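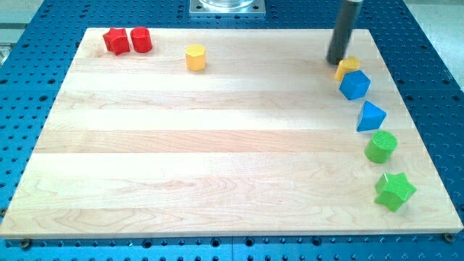
Drerkex Bench Kit, Shared Workshop Edition

Item no. 894
Sold by Prarnus

The Drerkex kit is for people who want an arm sorting shapes on a bench and would like to be home for dinner. You supply the arm. We supply the things it will drop.

What you get
Maple work board, glued up from strips, drilled at the front corners
Bolts for the board
Colored wooden blocks: stars, cylinders, prisms, a cube and a few others
A printed sheet of starter layouts, 23 of them, in rising order of regret

The board bolts straight down to a perforated table with threaded holes. Ours is blue. Yours can be any color, but check the thread before you order, and please check it with a bolt and not by squinting. The grain varies from board to board. If your vision code decides a swirl is a block, turn up your lighting and turn down your threshold.

Start with a cylinder. It stands on its end, it looks the same from every side, and it forgives a bad wrist angle. Leave the stars for the second evening. Five points give a gripper plenty of ways to be wrong, and ours found most of them at the Brultari shop on Jabłońska in October. The log from that month shows 1868 attempted picks. We have stopped reading it aloud.

Set your tool height with the board bolted down. Setting it on the bare table and adding the board afterward is a fast way to learn what your emergency stop does.

Not included: arm, gripper, table, camera, patience.

Spare blocks are sold singly by shape and color under item no. 101. Order an extra green star. They roll under things.

Ships flat. Returns accepted if the board has no dents in it, and we do look.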